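How to Tell If a Robot Can Really Clear Your Table

I get asked all the time when a machine will do the after-dinner pickup. So I wrote down the little test I use, and you can run it on any demo video or any arm you get near. It takes three passes and a notepad!

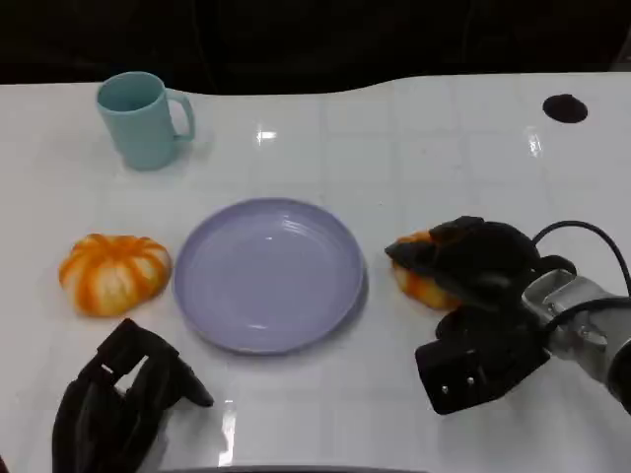
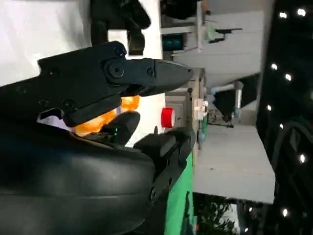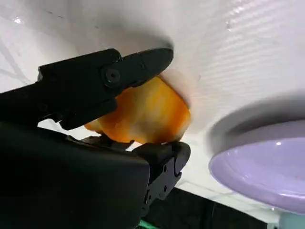 Step 1. Pick boring stuff. A plate, a mug, something soft and lumpy. Soft things are sneaky - squeeze too hard and they squash, too gently and they slide right out.

Step 2. Start a timer and keep your hands in your pockets. No nudging the plate closer (I'm terrible at this one). If a person steps in, write it down as a miss.

Step 3. Move everything a few inches and go again. My friend Divya Fernandes swears by turning the mug handle the other way too, and I've stolen that from her.

Step 4. Change the light. Shiny tabletops throw glare all over the place, and a camera up close to the fingers may see something very different from one higher up.

Now score it. I only say "yes, it can do the chore" when all 3 passes finish with no help. One good grab is fun to watch, but a grab is a small piece of clearing a table. You still need the carrying, the stacking and the wiping.

So can they do it yet? Bits of it, on a good day. I'm still loading my own dishwasher. Next up I want to try this with forks, and I'm a little scared.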